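Skeltus workshop notebook – shelf layout, slipper bay
28 November 2025

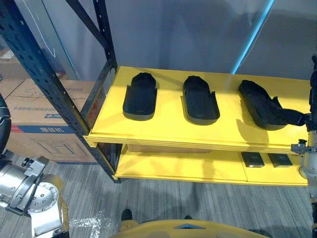
Yellow shelves in the navy rack, three black slippers on the upper tier, two small black items on the lower.

Spent most of the morning on the slipper bay again, and I have to say I'm growing fond of it. The yellow is a good deal brighter than the gray we lived with until July, and black soles show up on it beautifully, even with the shadows they throw. The lip along the front is thin but I'd like to keep it – the Geris trays had none and we were forever picking things up off the floor.

Spacing: I tried 7 cm between pairs first and it felt cramped, so I went back to singles with a wider gap, toes to the back. Easier to grab by the side that way, and it looks tidier too (I know, I know, looks don't matter in a stockroom, but I have to stand here all day).

The lower tier is still a bit of a puzzle. It gets gloomy toward the back, and small dark boxes rather disappear in there. Maybe a strip light from Cedberg, or we swap and put the pale stock underneath? Would love opinions from whoever is in next.

Still to do:
Ask Parsa for 4 more yellow shelves, same lip
Move the upper tier up one row of holes and see how the reach feels
Size labels, 40 and up go on the right
Find the good tape measure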